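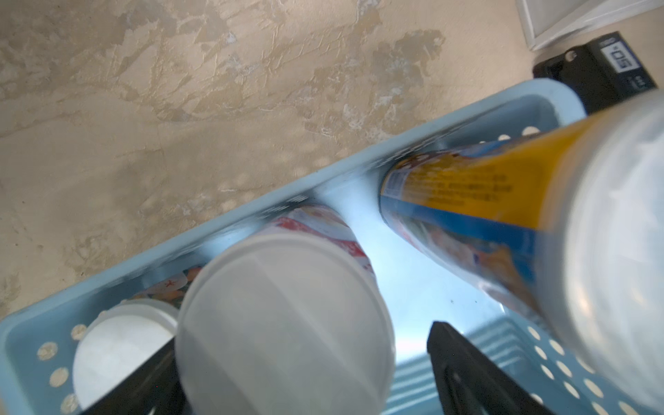
Baskets with holes in the sides

I have been fond of plastic baskets with holes in them ever since my mother bought her first one in 1974, and I still think they beat a deep box for anything that comes in a can or a tub. Crumbs and dust have somewhere to go, and you can carry the whole lot to the sink when it needs a rinse. Stand everything upright with the lids facing up, and write what's inside on the lid itself – you'll be looking down at it, after all! Leave a little space at one end so your hand fits.

Papers and books on the desk

My neighbor Brunello Caruso kept his papers in a pile for years, and every phone bill meant lifting the pile. A low magazine organizer cured him of it. Put the stiff binders at one end, let the books hold up the middle, and slip thin folders in between where they can't slump. Old, tattered papers do better inside a folder of their own, poor things, and a worn paperback likes a firm neighbor on both sides.

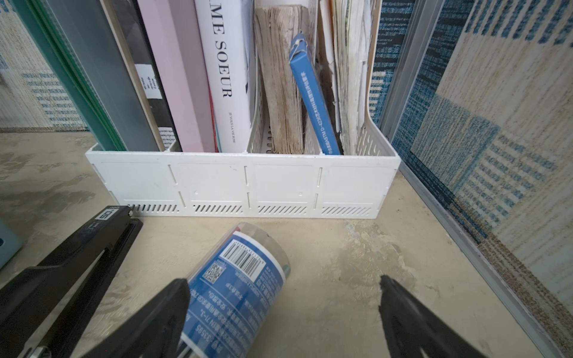 When it gets too full

If you have to tug, take 2 things out before you put another one in. I go through mine in December, with a pot of tea and the radio on.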